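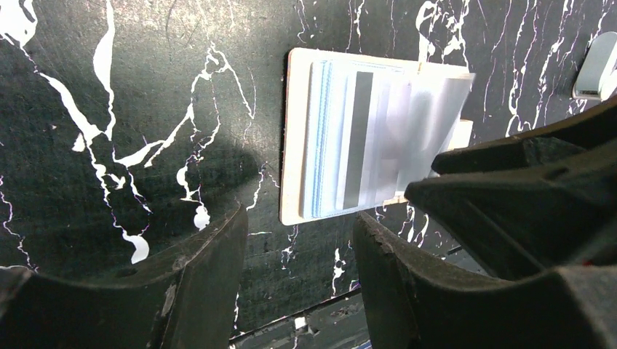

Durach Pit Expansion Clears County Vote

LOSTASTON - The county board voted 10/14/22 to let Rukisero Energy widen its open-pit coal mine at Durach, a move that extends the site's permit to 2067 and brings the digging closer to homes on the south side of town.

The permit adds 500 acres to the mine. Rukisero must keep a buffer of 2 miles between the new pit wall and the Sarkar Creek reservoir, and haul trucks are barred from the creek road at night.

Dorothy Cropper, whose family has farmed next to the old pit since before the first permit, told the board that coal dust already settles on her stock ponds after every windy day.

"We were told the digging would end in my lifetime," she said. "Now it runs past my grandchildren's working years."

Mine manager Tamer Nassar said the company will spray the haul roads more often and plant a row of trees along the south fence. The expansion will bring 50 jobs, he said, most of them equipment operators and mechanics.

Residents had asked for air monitors at the school and the clinic. The permit calls for one, at the school - the clinic was dropped from the final draft in May.

Clearing of the new ground can start once the state signs off on the company's water plan. Opponents have 30 days to appeal.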